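Zilleo Opens Orders for Simulated Tabletop Kit Aimed at Gripper Training

HUSTCOMBE, October 17, 2018 - Zilleo today opened orders for Tan, a software kit that lets robotics teams practice pick-and-place work in simulation before they put a real arm on a bench. The kit is sold by download and runs on the workstations most labs already own.

Tan ships with 200 ready-made objects, including food shapes, rods, rings, blocks and trays. Each comes with a collision model and a weight that the user can change. The objects are kept low in polygon count so that many scenes can run side by side on one machine. Teams that want more detail can load their own models in their place.

The camera view in Tan can be fixed to the wrist of the arm, so the gripper blocks part of the picture as it would on hardware. Zilleo added this after early users reported that programs trained on a clear overhead view did poorly once the camera moved to the wrist. Users can set the height, tilt and field of view, and can save the settings with each run.

Five arm models are included at launch, along with 7 gripper types. A gripper can be moved from one arm to another with a change to a single settings file. Lighting is even by default. Shadows, glare and surface grain are set separately and can be varied from run to run.

The kit was tested from April onward at Zilleo's office in Pistmont, where staff ran 2382 trial grasps and used the results to adjust contact and friction settings. The full log of those trials, failed grasps included, comes with every license. Release notes list the known problems, among them slow loading of large custom models and slipping contact on very thin rims.

Tan is offered as a single-seat license or a lab license. Both include one year of updates and support by email. A lab license also covers a setup session held by video or, for customers near Hustcombe or Pistmont, in person. Schools and colleges can ask for a reduced rate.

Current users of the test version can move to the release version at no charge. Scene files saved in the test version will open without changes, but custom grippers need to be exported again.

A trial copy with a smaller object set is available on request from the Zilleo sales office in Hustcombe. Requests should state the operating system and the arm model in use. Orders placed this month will be filled in the order received.
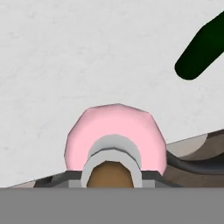
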